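Chapter 7
Perception for Cluttered Surfaces

7.1 From pixels to a grasp
7.2 Segmenting objects that touch
7.3 Soft and patterned backgrounds
7.4 Passing uncertainty to the planner
7.5 Lab: the Arberg pipeline

In Chapter 6 the gripper was told where the object was. The position came from a file, the planner computed a path, and the controller followed it. In this chapter the file is gone. The software has to find each object from camera data, decide how large it is, and choose a place to put the fingers.

The difficulty depends a great deal on what the objects are resting on. A flat gray table is easy: fit a plane to the depth points, remove it, and whatever remains is an object. Quilted bedding breaks this method. The surface rises and falls by amounts close to the height of a small object, and a plane fit will either leave bumps behind or remove part of the thing you want to pick up. Section 7.3 replaces the plane with a local height map and shows how to set its window size.

Objects of similar color placed side by side cause a second problem. A segmenter trained on single items will often return a row of oranges as one long region. The grasp planner then looks for a grip wider than the jaws can open and reports failure. The fault is in perception, but it shows up in planning, and students lose a lot of time looking in the wrong module. Section 7.2 covers splitting by depth edges and by shape.

The running example is the Hatmont set, 53 short recordings of household items on beds, counters and floors. Work through the first 8 before starting the lab. You will need the Arberg viewer from Chapter 3 and a working copy of the planner you built in Chapter 6.

Before reading on, list the objects you would expect a segmenter to merge or miss, and note which of them you would try to grasp first. Keep the list. Exercise 7.3 asks you to compare it with the output of your own code.
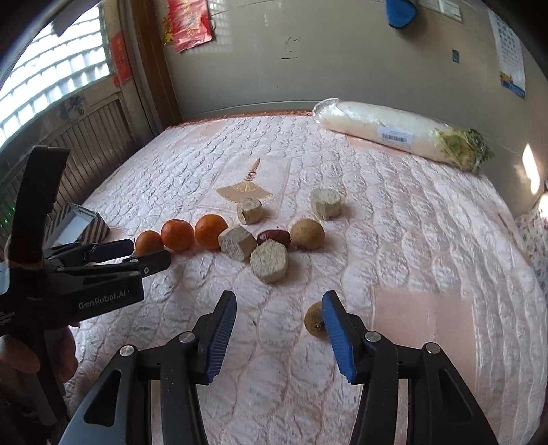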